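I've had the Flondholm two-arm kit on the bench since February, and I keep changing my mind about it! It's $210 for the pair of grippers if you already own arms (I did), and they bolt on in less time than it takes to drink a coffee. The software side took me all of Tuesday, but that was mostly me mixing up the servo IDs.

What I like: the fingers have real grip on soft stuff. My old Jostham ones were fine with blocks and hopeless with fabric, they'd just skate over it. What I don't like: the screws. They're tiny, they're soft, and I've already stripped two. My buddy Mesfin Gebru swapped his for decent ones on day one, and I should've listened.

Towel folding is my standard test, 40 tries per setup, same blue towel every time.

Black arm on the towel, orange one open:
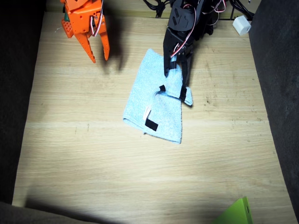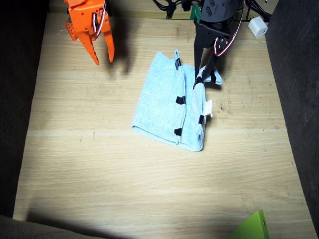 Cables are the other gripe. The servo leads are a bit long for my taste, so I'd budget for some clips or sleeving. Support was great, though. I emailed about a noisy servo late at night and Dewanti Tjoa wrote back before breakfast with a fix that worked. Four stars from me, and I'd go higher if they'd sort out those screws.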